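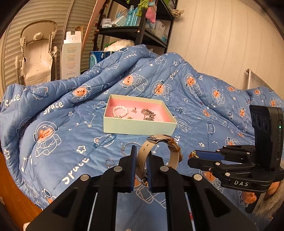
工作记录 星期四 下午

今天整理床上的首饰。被子没有收起来,就是蓝色的那一条,上面有穿太空服的小熊。我本来想铺一块素色的布,后来决定不铺。首饰盒放在被子中间,盖子打开,外面是很浅的薄荷绿,里面是粉红色。

被子不平,这个对结果有影响。小的东西容易滑进褶子里面,尤其是细的戒指。两只银色的戒指放在被子上,一只大,一只小,我上午找那只小的找了很久。请后面做的同事先用手把盒子前边的地方压平,后边堆高的部分可以不管。

盒子里的情况:珠子手链放在左边,摆成一圈,这样比较好。珠子看起来像珍珠,材料我没有检查,登记的时候只写“珠子手链”。古铜金色的链子还是乱的,在右边成一团。我试过从一头慢慢拉,越拉越紧,就停了。Ebbe Hägglund 建议把链子放在平的桌面上,用两根针从中间挑开,不要拉两头。我觉得他说得对,明天上午试。

手表是米色皮带的那只。皮带立起来的时候成一个高的圈,放进盒子很占地方,而且表扣会刮到别的东西。我的想法是手表最后放,表扣打开,皮带放平。如果还是不行,就给手表单独一个布袋。Giveo 的布袋还有5个,在柜子第二层。

关于登记表:到今天中午一共368条,其中有4条名称写得不一样,“指环”和“戒指”混在一起用。以后统一写“戒指”。玫瑰金的那一件很小,我分不清是吊坠还是戒指,先写“小件,玫瑰金色”,等看清楚再改。这个不要猜。

另外,Moges 的清单里把首饰盒写成“绿色盒子”,Jekcombe 的清单写“粉色盒子”,其实都只说了一半。我改成“薄荷绿外壳,粉色内衬”,两边都通知了,Jekcombe 还没有回复。

没有做完的:
链子解开。
戒指放回盒子,大的小的分开放。
手表试两种放法,记下哪一种盖子能关好。
问 Ebbe 针放在哪里,我在抽屉里没有找到。

被子先不要拿去洗,下星期还用同一条。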